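Sestow Evening Classes
Home Paperwork and Small Spaces
Handout for session 5: The desk
Tutor: Natalie Bramwell

Welcome back, everyone, and thank you for being so patient last time when the heating in the Entwistle Room gave up on us. I've asked for the room across the corridor if it happens again. Do bring a cardigan all the same, as it's February and I make no promises.

These notes cover what we'll talk through in class and a bit more besides. I always run out of time on desks (I have strong feelings about desks) and so I've put the parts I tend to gabble in writing, where you can read them at your leisure with a cup of tea.

Why we leave the desk until now

Some of you asked at the start why we were doing the hall cupboard and the kitchen drawer before the desk, when the desk was what had brought you to the class in the first place. The hall cupboard is full of things you have stopped using. You can be quite brisk with it. A desk is full of things that are halfway through being used, and that is a much harder sort of muddle. The letter is there because you haven't answered it. The screwdriver is there because one more screw needs doing. If you sweep the lot into a box you'll have a lovely bare surface for one evening and then spend the rest of the week digging in the box.

So by now I hope you've had a bit of practice at making up your mind about objects, and we can go gently with this one.

Four kinds of thing

When I look at a desk I try to sort it in my head before I touch anything. I use four kinds, and I've used the same four for years, although Amber Treloar, who taught this course before me, only had three and thought mine was showing off.

Residents. These live on the desk and ought to. The lamp, the pen pot, whatever you type on. A resident earns its place by being used nearly every time you sit down.

Visitors. They come with you and should leave with you. Cups, bottles, plates, glasses cases, the phone, the post. There is nothing wrong with a visitor. The trouble starts when one stays the night and the next one arrives in the morning.

Plumbing. My word for anything to do with electricity: extension leads, adapters, chargers, the cables themselves. It isn't plumbing, I know, and Derek Tapley, who was an electrician before he retired, has told me so very kindly. But it behaves like plumbing. You need it, you'd prefer not to look at it, and you only think about it when something goes wrong.

Crumbs. Everything too small to have a name. Bits of packaging, odd lengths of wire, the spare part that came in the little bag, the cap of something. Crumbs gather wherever there is already a crumb.

Most desks I visit have perfectly reasonable residents. It is the other three that take up the room, and of those it's nearly always the plumbing that people want to talk about and the crumbs that want doing first.

A desk to practise on

Before you try it at home, have a go at somebody else's. It is so much easier to be sensible about a stranger's cables! Look at the desk in the photograph for a minute or two and pencil R, V, P or C against whatever you notice. Please don't confer until you've finished. I like to see how different the answers are.

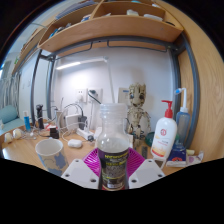
Fig. 1. A desk in use, with a clear plastic bottle, a paper cup, an earbud case and several cables.

I'll give you my own thoughts, though you're very welcome to disagree with them. The bottle and the open paper cup are visitors, and I don't suppose anyone will argue. A drink within reach is one of the pleasures of sitting down to work and I'd never take it away from anybody. What I would do is look at where the drink is in relation to the plumbing. An open cup has no lid, and there's a white power strip further back on the same desk. In this country the mains is 230 volts, and a cup of cold coffee has no respect for it whatever. A bottle with its top screwed on is a much better neighbour for a power strip than an open cup, and if you take only one habit from this session I'd be happy for it to be that one.

The earbud case is more interesting. I put V. Last year half the class put R and made a very good argument for it, which was that if the case has no home on the desk it ends up down the side of the sofa. I've come round to thinking that small things which charge, or which hold something that charges, can be residents so long as they have a dish or a tray to sit in. Without a dish they wander.

Then the plumbing. A black cable goes up over the white box-shaped device and down to the black adapter, and there's a white one looping over the desk near the earbud case. I'd mark both P and not fret about the colour. A loop on the desktop is the sort of thing a sleeve catches. It takes so little to bring it round the back and hold it there with a clip, and you get back a piece of desk the size of a saucer, which doesn't sound like much until you need to put a saucer down.

And the crumbs: over on the left, the tangle of thin white wire and small clear parts. Please don't try to untangle that sort of thing as your first job. I mean it! It's how people lose a whole evening. Put it in a bowl, carry the bowl to a chair, and deal with it when the rest is done and there's something nice on the radio.

The method

Now for your own desk. Allow yourself an hour, and stop at the end of the hour even if you are enjoying it.

Take the visitors away first. Use a tray, so that you make one trip to the kitchen and don't get waylaid. Empty the cups, rinse what needs rinsing, and bring back only the drink you are going to have.

Next, bowl the crumbs. Run your hand along the desk, gather anything smaller than a matchbox into a bowl, and don't look at it too hard.

Leave the residents where they are for the moment. This surprises people. But if you lift everything off, you'll wipe the desk beautifully and then put it all back in a new arrangement that you'll hate by the next morning. Slide things along, wipe underneath, slide them back.

The plumbing comes last, and you want good light and a bit of room for your knees.
- Switch off at the wall and unplug before you move anything.
- Follow each cable from one end to the other with your fingers.
- Label both ends. Masking tape and a biro will do.
- If a lead goes to nothing, coil it and put it by the door.
- Get the power strip off the desktop if you can, up against the wall or fixed to the back of the desk, and never under a rug.
- Look for cracks, scorch marks and loose pins, and don't plug back in anything you're doubtful about.

Declan Dobson asked me in the break whether he could leave his computer running while he did all this. I'd say no, Declan, do shut it down properly first and go and make a sandwich while it thinks about it.

A word on holders and pots

I am in favour of upright things. A pot takes up very little desk and holds a great deal, and a tall narrow holder at the back will swallow rulers and paintbrushes and those long things one has for no reason. But a pot is also where pens go to dry up. Tip yours out once a season, scribble with each pen on the back of an envelope, and be strict. I did mine before writing this and kept 10, and I still think that was too many.

The same goes for little drawers and caddies. Please don't buy any before next session. Everybody wants to, and the Ploluren catalogue that's been going round the table is very tempting, but you won't know what size you need until you've seen what's left. Shoebox lids make very good trays to be going on with, and if you find after a fortnight that you're still using the lid, then by all means go and buy something handsome to replace it.

The evening reset

It takes me 5 minutes, and on a bad day it takes me less as I skip bits. Visitors back to the kitchen. Crumbs into the bowl. Pens in the pot. Chair pushed in. If there's a job half done, I leave a slip of paper on top saying what comes next: "ring the dentist", "page four onwards", that sort of thing. Liam Clegg tells us he uses a playing card to mark his place in the paperwork, which I rather like and have started copying.

You'll miss some evenings. So do I. One missed evening is a cup and an envelope, and it will still be perfectly easy the day after.

To do at home

1. Mark up your own desk with R, V, P and C. A rough sketch on paper is fine, and your drawing doesn't matter in the slightest.
2. Do the one-hour tidy. Keep the bowl of crumbs as it is and bring it along (with a bit of film over the top, please, if you're coming on the bus).
3. Write about 100 words on the thing you found hardest to decide about. It can be notes. We'll read a few out, only if you're willing.
4. Bring any cable you can't identify. Derek has offered to look at them with us, and I've promised him a biscuit.

Bits and pieces to bring

Masking tape, a biro, a few rubber bands or twists of garden wire, and something to wipe with. I shall have spare cable clips in my bag.

Further reading

There's a photocopied booklet in the blue folder by the kettle called The Enaver Desk Book. The chapter on filing is a little stern and you needn't do all of it, but the pages on lighting are very good, especially if you work in a corner or your eyes get tired in the evening. Please put it back when you've finished, as it's our only copy.

Next session: letters, bills, and what to do with instruction leaflets.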